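We use cookies to improve your visit. By continuing you accept our cookie policy.

How to prepare a subtitle file for a festival screening copy

29 Oct 2018 -- by Mirela Bastos

Festivals usually ask for subtitles as a separate file, supplied with the unsubtitled film. The steps assume a finished dialogue list and a locked picture. If the edit is still open, stop and wait.

1. Confirm the frame rate with the post house. A file timed at 25 frames per second will drift against a copy running at 24.

2. Open the dialogue list in Fliltex and choose New Project. Set the line limit to 36 characters and the maximum to two lines.

3. Mark the in and out points by ear, then move each in point to the nearest cut if it falls within three frames of one. Leave at least two frames between titles.

4. Check reading speed. Shorten any title shown in red -- drop names and greetings first. A slow drama of 2,000 spoken lines will lose a good many of them at this stage.

5. Put off-screen voices and letters read aloud in italics. Songs are translated only where the words bear on the plot.

6. Export, then reopen the exported file and compare the title count with the project. On Echevarría's last feature the project had 232 titles in reel two and the export had nine fewer. The cause was empty titles left over from a merge.

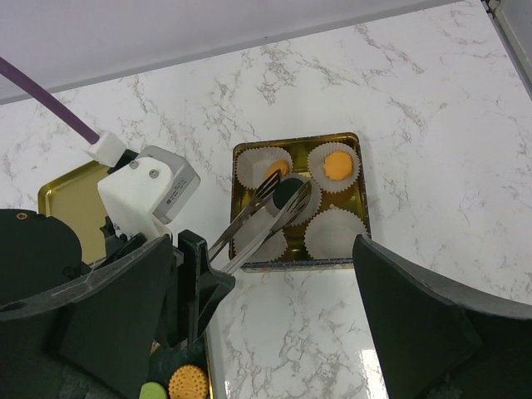 Square tin with five paper cups.

7. Watch the whole film once with the exported file loaded. Ezequiel Barrios, who checks our Spanish copies, does this with the sound off and then repeats the first reel with sound.

8. Name the file with title, language, frame rate and version, and send it with the copy. Most November festivals will not accept a replacement after the test screening.

Related
Fisberg: shorts programme notes
Reading a dialogue list
Mivis and the two-reel documentary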